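Painting Cell: Frequently Asked Questions

These answers cover the Prutero painting cell at Wastotholm: one arm, one two-finger gripper, one white table. They are written for anyone who sets it up, cleans it or has to get it going again after a stop. For faults inside the controller, stop and contact the workshop.

What should be on the table before I start?

The paint tray, the paper and the brush. Take everything else off, including rags, tape and the pencil used for the outline. The arm does not look for loose objects and will push them into the paint.

How do I power up the cell?

Check that the emergency stop is released, switch on at the wall, then switch on the controller. Wait 60 seconds before opening the control program. If you open it sooner it often fails to find the gripper and you have to start again.

Does the arm need to be homed every time?

Yes, after every power-up and after every emergency stop. Clear the table first. Homing takes the arm up and away from the table, but the wrist turns on the way and can catch a tall bottle.

How do I check the gripper?

Open and close it three times with nothing in it. Both fingers should move together and stop at the same point each time. Then look at the inside faces of the fingers. Dried paint there makes a brush sit crooked, and a crooked brush misses the tray. 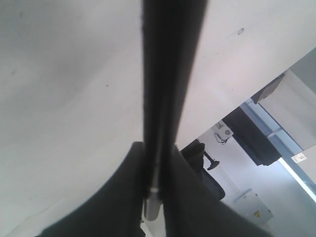
If one finger lags behind the other, do not push it by hand while the power is on. Shut down, wipe the finger joints with a dry cloth and try again. A finger that still lags needs to come off and be cleaned properly, and that is a workshop job.

Can I use any brush?

Use a brush with a long, straight handle. Tapered handles work if they are gripped well below the widest part. Handles that are glossy or freshly washed tend to slip, so dry them before loading.

How do I load the brush?

Put the arm in the load position and set the speed to slow. Hold the brush between the open fingers and close the gripper from the pendant with your other hand. Keep your fingertips above or below the gripper pads. Once it has closed, tug the brush lightly. It should not turn or slide.

How much paint goes in the tray?

Enough for a pool in the middle. Do not fill the tray to the rim. The arm dips at one saved point, so the pool has to be under that point, and a thin film spread over the whole tray will leave the bristles half dry. Top up between runs, with the arm stopped.

Where do the tray and paper go?

The tray goes on the left and the paper on the right, as seen from the operator's side. A slight turn in either one does no harm as long as the saved points still fall inside it. Run the program once at slow speed with a dry brush if you have moved anything. 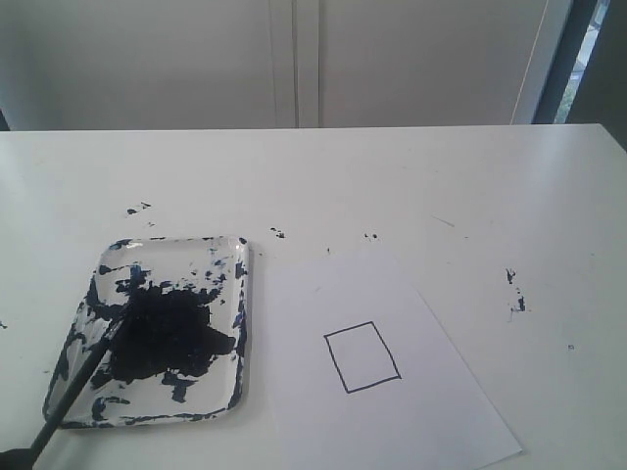
Draw the outline for the test patch before you put the paper down, using a thin line. Keep it near the middle of the sheet. A patch too close to the edge will take the brush over onto the table, and the pressure changes when it comes back up over the paper.

The brush touches the paint but the paper stays blank. What is wrong?

Usually the brush has slid up in the gripper. Stop, reload it and redo the height check. If the height is right, look for a curled sheet or a nearly empty tray.

The brush presses too hard and the bristles splay. What do I change?

Raise the paint height in the program in small steps. Do not fix it by pulling the brush further back in the fingers, or the dip height will be wrong as well.

The arm stopped with code 1004. What does that mean?

In our program, 1004 means the gripper closed further than expected, so it thinks it has dropped the brush. Check that the brush is there, reload it, clear the code and home the arm. If the code comes back with the brush held firmly, the grip setting has been changed. It should be 33.

How do I clean the table?

Use a damp cloth with a little dish soap, and do it the same day if you can. Do not scrape. Scratches hold paint and get harder to clean each time. Small old specks can stay.

What about the tray and brush?

Take both to the sink. Never rinse a brush while it is in the gripper. Dry the handle before putting it away.

Who do I call if the arm will not move at all?

Check the emergency stop and the wall switch first. If both are fine, leave the cell off, hang the tag on the controller and write to the Dhillon workshop at the Volgate building. Include any code on the pendant and what the arm was doing when it stopped.

Contact | © Prutero | Back to top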